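What a Family Name Can and Cannot Prove

By Chinyere Okoro
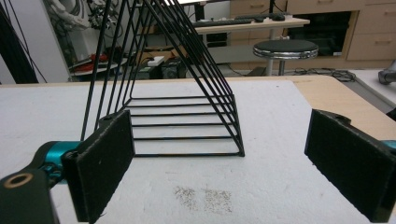 The study of family names attracts more public interest than almost any other branch of local history. Each July the reading room at Tangen receives visitors who have come a long way to look for a single word in a parish register. Many bring with them a printed account of their surname, bought by mail or copied from a website, which traces it to one founder, one valley and one coat of arms. It is the view of this writer that such accounts should be treated with far more caution than they usually are.

Consider the name Uvdale. The popular account holds that every bearer descends from one landholder who took the name of his farm. The registers do not support this. Of 309 entries under the name and its variant spellings, 80 concern people who were living on the farm when the name was first written down for them, and who had used a father's name before that. Tenants, servants and sons-in-law all became Uvdale when they moved in, and several ceased to be Uvdale when they left. A shared name in this case records a shared address. It may also record a shared ancestor, but that has to be shown by other evidence.

Spelling presents a second difficulty. Clerks wrote what they heard, and one household could appear under 4 spellings within a single generation. The families now called Zellon have long insisted that they are unrelated to those who write the name with one L. The baptismal records show brothers on both sides of that line. A descendant who searches only for the modern form will miss half the family and may well attach the wrong people to the other half.

Coats of arms deserve a separate word. In most of the traditions with which our readers are concerned, arms were granted to a person and passed to that person's heirs. They did not belong to everyone with the same surname. The sale of framed shields to the public is lawful and gives pleasure to many, but libraries and societies should not display them beside genuine records without a clear label.

The Cudo index, which lists 700 surnames with a proposed origin for each, illustrates both the value and the risk of this work. Its compilers were careful to mark doubtful entries with a query. Later copies dropped the queries, and guesses have since been repeated as settled fact. Any new edition should restore them, and should cite the earliest dated record for each name.

Families are entitled to their stories, and a tradition handed down at the dinner table may preserve something that no clerk wrote down. It should be recorded with the name of the teller and kept apart from the pedigree until a document is found to support it.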